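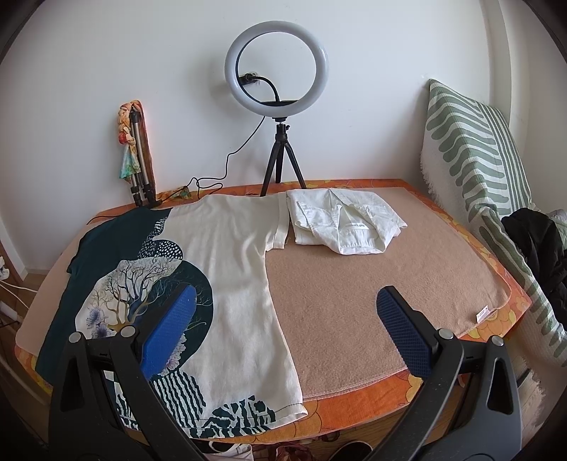

Folding Table, Fall Sort

We sort the secondhand shirts twice a year at Skallivside, once in July and again when the weather turns. The fall round is under way, and this page shows the table where the folding gets done. The full list for the season runs to 209 pieces, most of them tops.

The cream T-shirt is lot 496. It has a big print with bare branching trees in brown and gold, lavender flowers and a round teal circle, and there are black-and-white wavy stripes down near the hem. We lay the printed ones flat with the front up before the sleeves go in, and the fold line stays off the middle of the print if the size allows it.

The white shirt with the collar is already folded. The fabric is crinkled, like linen, and we don't press that kind - a neat fold is enough. It goes on the shelf with the other collared shirts, label side up.

A tan felt mat with pink stitching around the border covers most of the tabletop. The orange floral cloth underneath stays on all season. Felt keeps the shirts from sliding while we square the edges.

The ring light stands at the back, near the outlet. We use it for checking seams and collars in the evening, and for the listing pictures.

Shirts from this round go to the Preloleck shop first. Anything left after that moves to the Cutovby rack with the scarves and children's things. Lot numbers are on the paper tags, and you can quote them when you ask about a piece.

Page updated Wednesday, September 29, 2021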